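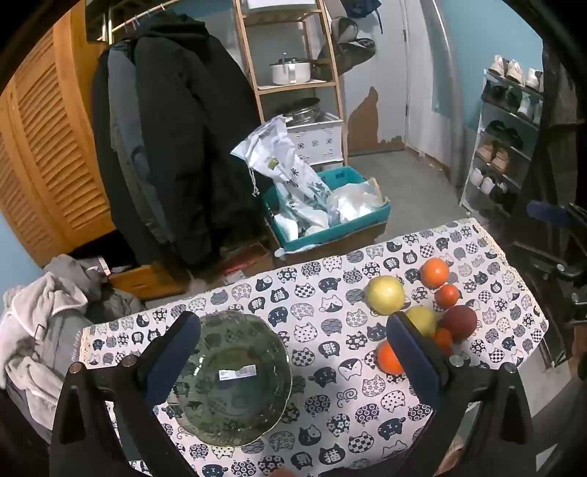
Reet Jankauskaitė abre la puerta antes de que suene el timbre y pide, por este orden, que me limpie los zapatos, que no pise ningún cable y que no la llame doctora. Lo primero se entiende, lo segundo lo incumplo a los cuatro pasos y lo tercero me lo repite dos veces a lo largo de la tarde, porque el folleto de la jornada de puertas abiertas la anuncia precisamente así.

«El folleto lo hizo Tonbridge», dice, y por el tono se deduce que Tonbridge ha hecho más cosas.

Tonbridge es la empresa que pone el dinero. Lirnon es el proyecto, y consiste en que una pinza aprenda a manejar comida blanda, redonda o resbaladiza en casas donde vive gente. Jankauskaitė lo dirige desde hace dos inviernos y ha convencido a sus superiores de que las demostraciones se hagan en una vivienda, con sus abrigos, su zapatero y su olla en la estantería. La sede tiene un auditorio con moqueta y un atril. Ella lo visitó una vez.

«En el auditorio funciona todo. Pones una naranja en una mesa blanca, con una luz de quirófano, y la pinza la coge y la gente aplaude. Luego te llevas el sistema a una cocina de verdad y confunde el mantel con la merienda.»

El mantel, en este caso, tiene gatos. Muchos, azul marino, cada uno relleno de un dibujo distinto: los hay de cuadros, de flores, de lunares. Le pregunto si lo eligieron por razones científicas y me mira como se mira a quien ha pisado un cable.

«Lo eligió mi sobrina. Pero resulta que es magnífico. Círculos dentro de círculos, mucho contraste, formas que se repiten. Para un programa que busca cosas redondas es una pesadilla. Si hubiéramos encargado un mantel difícil, nos habrían cobrado 865 euros y habría sido peor.»

La sesión está convocada a las cinco y a las cinco y veinte siguen llegando asistentes. Hay una pareja de jubilados que creía venir a una charla sobre eficiencia energética y se queda, dos estudiantes de ingeniería que lo apuntan todo, y un señor que representa a Koppel, fabricante de utensilios de cocina, y que durante la hora siguiente hará una sola pregunta, referida al aparcamiento.

La herramienta que se enseña decepciona un poco a quien espera un robot. Es una pinza negra que se lleva en la mano, con dos mordazas y unas almohadillas azules, y quien la mueve es una persona. La pinza lleva su propia cámara y va grabando lo que hace. Con esas grabaciones se entrenará después el brazo, que hoy no está. Uno de los estudiantes pregunta dónde está.

«En el taller», contesta Jankauskaitė. «El brazo es lo de menos. El brazo ya sabe moverse, lleva toda la vida moviéndose. Lo que no sabe es qué hace una persona cuando la mandarina está debajo de la naranja y no quiere salir. Eso se lo tenemos que enseñar a mano, y muchas veces.»

¿Cuántas veces? «Llevamos 210 sesiones con fruta. Sueño con fruta. He dejado de desayunarla.»

La tarea de la tarde es trasladar fruta a un frutero y sacarla de él, y la anfitriona la explica sin adornos. Se abre la pinza, se baja, se cierra hasta notar la pieza, se levanta. La pieza no debe caerse ni quedar marcada. Dicho así, la señora jubilada comenta que eso lo hace su nieto de tres años, y Jankauskaitė le da la razón con un entusiasmo que parece sincero.

«¡Exacto! Y su nieto ha tenido tres años de ensayos, todos los días, con las dos manos y con la boca. Yo firmaría ahora mismo.»
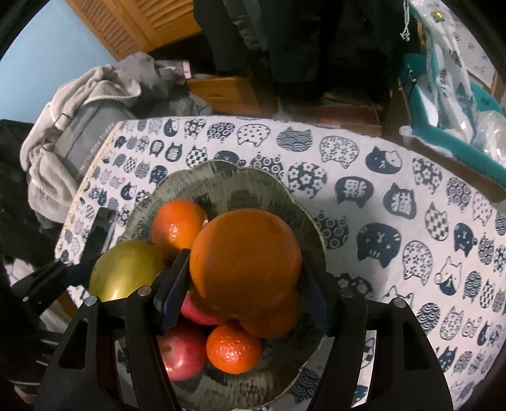
Las naranjas, explica, son las agradecidas: tienen la piel rugosa, pesan lo suficiente y perdonan. Las manzanas son otra cosa. Brillan, y el brillo se mueve cuando se mueve la cámara, de manera que el programa cree ver una manzana que se desplaza por su cuenta. «Durante un mes entero tuvimos un modelo que perseguía reflejos. Como un gato, ya que estamos con el tema.»

Con la fruta amontonada el asunto se complica. Coger una pieza obliga a tocar las vecinas, y las vecinas ruedan. Jankauskaitė habla de esto con la resignación de quien ha organizado bodas. «Tú quieres la de en medio. Siempre quieres la de en medio. Entonces entras con la pinza, y una mordaza va bien y la otra se encuentra con el borde del frutero. ¿Qué haces? Una persona gira un poco la muñeca y ni se entera de que la ha girado. Pues ese giro es mi sueldo.»

Pregunto por los fruteros, porque entre los asistentes ha habido cierta polémica. Se usan varios, y todos tienen su carácter. El de cristal deja ver el dibujo del mantel a través del fondo, lo que equivale, según ella, a no tener frutero. El de cerámica tiene el borde ondulado y un esmalte muy bonito del que reniega todo el equipo. Hubo un tercero, herencia de familia, con la fecha de 1916 grabada en la base, que sobrevivió a dos mudanzas y a un perro y no sobrevivió a la sexta sesión.

«Lo rompí yo», aclara. «Con el codo. La pinza no ha roto nada todavía, y me gustaría que eso constara.»

Consta.

A media tarde se abre el turno de voluntarios y se produce el silencio habitual en estos casos. Finalmente se adelanta el marido de la pareja, que trabajó hasta jubilarse en una planta de envasado y pasó a encargado en 1987. Coge la pinza, la sopesa, la abre y la cierra un par de veces en el aire y pregunta si no la hay más ligera. Jankauskaitė le responde que la hay, de la marca Heveck, y que cuesta lo que un coche pequeño. Él asiente y se pone a trabajar con la que tiene.

Lo hace bien, despacio y con la lengua entre los dientes. Cuando termina quiere saber si lo suyo servirá para algo o si lo borran al irse las visitas.

«Se queda», le dice ella. «Si dentro de unos años un robot coge un limón con demasiada prudencia, se acordará usted.»

Los estudiantes duran menos. El primero aprieta demasiado y la segunda, escarmentada, aprieta tan poco que la mandarina acaba en el suelo, desde donde emprende viaje hacia el zapatero. El señor de Koppel la detiene con el pie – es su principal aportación a la jornada – y la devuelve sin decir palabra.

Le planteo a Jankauskaitė la pregunta que todo el mundo trae preparada de casa, la de los puestos de trabajo. Suspira, pero la contesta. «A mí me financian para que una persona con artritis pueda pedir una manzana y que se la acerquen. Si luego alguien quiere usarlo para otra cosa, lo usará, y no me va a llamar para consultarme. Puedo decirle que no me preocupa, pero sería mentira. Lo que sí le digo es que, viendo cómo va la cosa con el mantel, tenemos tiempo para discutirlo.»

¿Y cuándo habrá un aparato que se pueda comprar? Según el folleto, en diciembre habrá «novedades». Ella lee la palabra en voz alta, la vuelve a leer y deja el folleto boca abajo.

«En diciembre habrá turrón», dice. «Con el turrón no hemos empezado.»

La sesión se cierra pasadas las siete. La pareja se marcha comentando que de eficiencia energética no se ha hablado, aunque lo dicen sin rencor y se llevan dos mandarinas. Los estudiantes preguntan si se admiten prácticas. Jankauskaitė les da una dirección de correo y les advierte que el primer mes consiste en etiquetar vídeos de limones. Uno de los dos sigue apuntando.

Yo pido probar cuando ya no queda público. Elijo una naranja, la grande, la agradecida. La levanto a la segunda y me vuelvo para ver si alguien lo ha visto, pero Jankauskaitė está en la puerta, al teléfono con Tonbridge, explicando por segunda vez en la semana que no, que el mantel no se cambia.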